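Search products
Enter keyword or article number

Eltum Stone Care Set for polished marble and granite

Article 68 - Brand: Eltum - Made by Vumetti

The Eltum set is for people who have a polished stone surface at home or in a small workshop and want to keep it in good order without calling a specialist each time. We sell it since many years in our own shop, and it is the one we recommend to customers who just had new stone installed.

What is in the box

Eltum Daily Cleaner, 1000 ml, ready to use
Eltum Sealer, water based, 250 ml
2 microfiber cloths, one for cleaning and one for polishing
1 soft applicator pad
Instruction sheet in English and German

Gloves are not included. Please order them separately or use the ones you already have.

How to use the cleaner

Remove crumbs and dust with a dry cloth. Spray a small quantity of cleaner on the surface, wait a short moment and wipe in straight lines. Then polish with the second cloth until no streaks remain. The cleaner has a neutral pH and contains no acid, no bleach and no wax. Vinegar, lemon juice and bathroom descaler must never be used on marble. They eat into the polish and leave dull spots, and these spots can not be removed with any cleaner, also not with ours.

How to use the sealer

The stone must be clean and fully dry. We advise to leave it overnight after the last washing. Put the sealer on the pad and spread it thin and even, working on one part of the surface at a time. After 5 minutes take away everything that the stone did not drink. If the sealer dries on top it becomes a gray film - in this case put a little fresh sealer over it and wipe again right away. Please open a window and wear disposable gloves during this work. One bottle is enough for up to 2 square meters, depending on how much the stone absorbs.
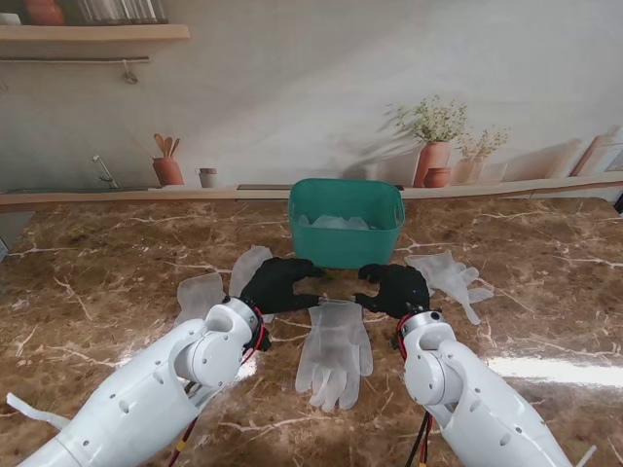 How do I know when the marble must be sealed again?

Put a few drops of water on the stone and wait 5 minutes. If the place becomes darker, the water is going in and it is time for a new coat. If the drops stay round and the color does not change, you can wait and repeat the test in some months.

Storage and delivery

Keep both bottles closed and away from frost. The sealer that was frozen can not be used anymore. For this reason we do not leave parcels in unheated pickup points in winter. Orders with the Burnent pad holder are sent in one parcel together with the set.

The label of the cleaner was changed in October. The content is the same as before, so bottles with old and new label can be mixed in one order.

For questions about older or damaged stone please write to Zihan Feng in our product advice, if possible with the name of the stone and the year of installation.

Page updated 2018-06-18

Related items

Eltum Daily Cleaner, refill 1000 ml
Eltum Sealer, single bottle
Burnent pad holder with handle
Lahtinen microfiber cloths, pack of 5
Vumetti polishing powder for marble
Disposable gloves, size M and L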